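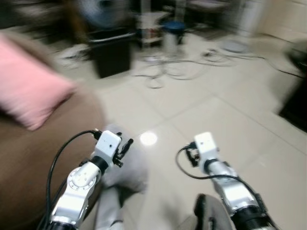

Pradia Two-Arm Service Platform
Item 1403 -- Household and Light Commercial Use

The Pradia platform is supplied by Stalport for tidying and handling work in furnished rooms. Operation is subject to the Zeleke Code of Practice, a copy of which ships with every unit.

Before each session

Cables lying on the floor must be moved out of the travel path or covered. Fans, bins and light furniture may remain in place if they are marked on the room plan. A clearance of 500 mm is to be kept on both sides of the base while the arms are extended.

Handling soft furnishings

Cushions and upholstery are to be approached at reduced speed, with the fingers open.
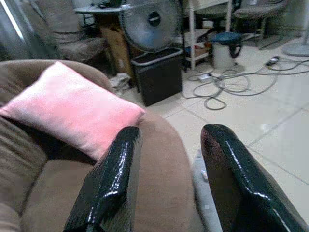

Grip force is set to level 7 or lower for fabric items. The operator shall stay within reach of the stop control -- including during pauses -- and shall inspect the finger surfaces for wear at the end of each session.

Spare finger sets are listed under item 491. Questions on compliance may be sent to Berhanu Tufa, Standards Office, Stalport, Soscombe. The Code is next due for review in October.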